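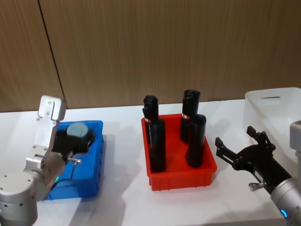
4.2 Segmenting dark objects in the head view

The perception module has to give the planner one mask and one grasp axis for each object, and it has to do this before either arm is allowed to move. In our earlier work with the Flilline segmenter this was reliable for coloured goods, but matt black objects standing close together were often merged into a single mask. Figure 3 gives a typical case from the sorting task. Four black bottles stand in two pairs in the red bin, and in the left pair the front bottle partly overlaps the one behind it. There is almost no brightness edge between two such bodies, so the segmenter must decide from the caps, the small labels and the outline against the red floor of the bin. The blue bin is harder in another way: the left gripper reaches into it and covers a part of the only object we want to segment.

Figure 3. Head view during the sorting task, with the left gripper in the blue bin and the right gripper open beside the red bin.

We changed two things. First, the mask is no longer computed from the colour image alone. The Khunthong tracker keeps a short history of each object, and the mask from the last clear view is projected into the present view and used as a prior. When an arm enters the view, its own silhouette is rendered from the joint angles and removed from the input - this removes the arm from the mask, but it also removes everything behind the arm, and the prior must then fill the hole. Second, we let the planner ask for a second opinion. If two neighbouring masks share a border longer than a fixed part of their height, the planner marks the pair as doubtful and starts with another object.

4.3 Releasing the second arm

The two arms share one queue. Skisatow, our scheduler, gives a bin to one arm at a time and locks the volume over it. In the first version the lock was released when the gripper reported that it was closed. This was too early, as the elbow was then still in the path of the other arm. Now the lock is released by the swept volume of the whole arm, which we compute in 59 ms on the control computer. The waiting arm holds its pose with the gripper open, and it does not plan until the release is received.

We evaluated both changes on 100 recorded episodes. In 2 of them the planner remained in the doubtful state until the time limit, and both were started again by hand. We have not yet tested transparent objects, for which we expect the prior to be of less help. The logs were replayed with Reneck, and the replay scripts were written by A. Sopacua.

Previous section | Contents | Figures | References | Next section

Related items
Azlan Sopacua: Replaying two-arm logs with Reneck
Lock release by swept volume in Skisatow
Khunthong: short-term object memory for bin sorting

Last updated: Fri 28 June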